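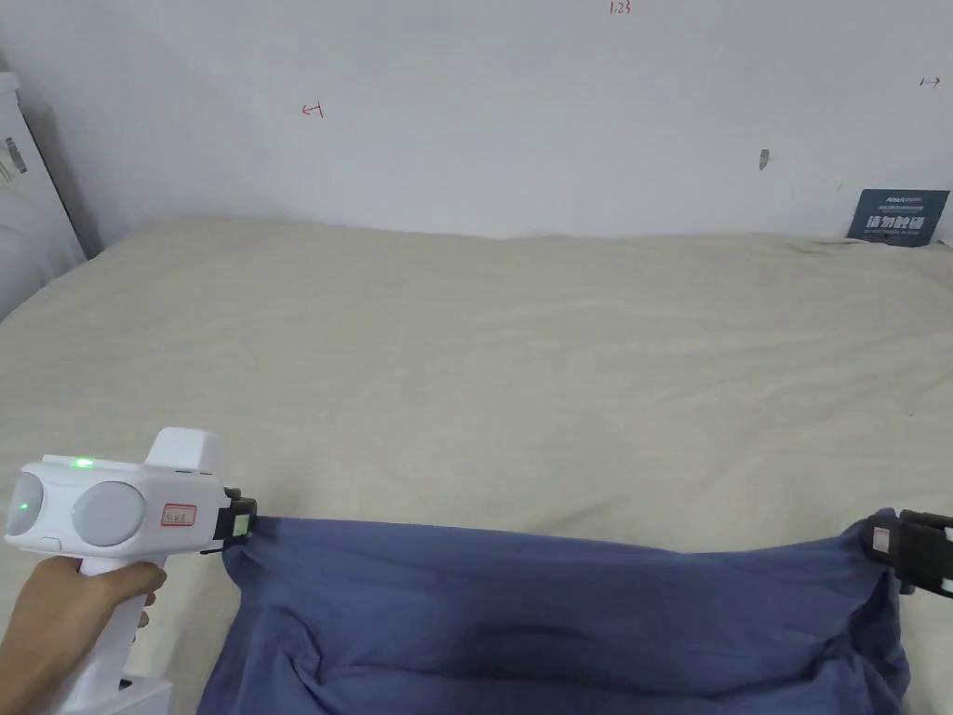 A plain beige sheet, creases and all. The bedding trade would like you to want something dearer.

The thread count racket

Normand Hiebert sold bed linen for 30 years and sleeps on the cheapest cotton he can find. He will tell you this before you have taken your coat off. He will also tell you that the number on the front of the packet, the one you probably paid extra for, is mostly a way of getting money out of tired people.

Thread count is meant to be simple. You add up the threads running each way in a square inch of cloth. The trouble starts with what gets called a thread. Twist several thin, weak strands together and an honest maker counts one. A less honest one counts the lot, and a fairly ordinary sheet goes on the shelf at 2000.

"You couldn't get that many proper threads in there with a hammer," says Hiebert, who reckons he stopped noticing any difference above 380. I am not sure he could tell 380 from anything else in the dark, and when I put this to him he changed the subject to pillowcases.

Sotville, which sells its top set by post, describes the cloth as "hotel weight". I asked which hotel. The reply, when it came, said the phrase referred to a feeling. Branex goes in for "cooling" sheets, and its leaflet has a good deal about mountain air and very little about what the sheets are made of. You have to turn over the packet and squint to find the word polyester.

Then there is the matter of creases. Flonitz promises a sheet that never needs ironing, which sounds marvellous until you ask who was ironing sheets in the first place. My mother did, and stopped in about the second week of having twins. Many easy-care finishes work by coating the cotton in resin, and to my hand the result feels like a new shower curtain.

I spent December swapping between 2 sets, one costing almost five times the other. The dear one was smoother for a few nights. After several washes I had to check the labels to know which I was lying on. My husband, who had been told nothing, preferred the cheap one and then said it might have been the other way round.

Hiebert's advice is to ignore the number, look for long-staple cotton and hold the cloth up to a window. If plenty of light comes through, put it back. He learned that at D'Souza, the shop where he started, which now sells mattresses in boxes.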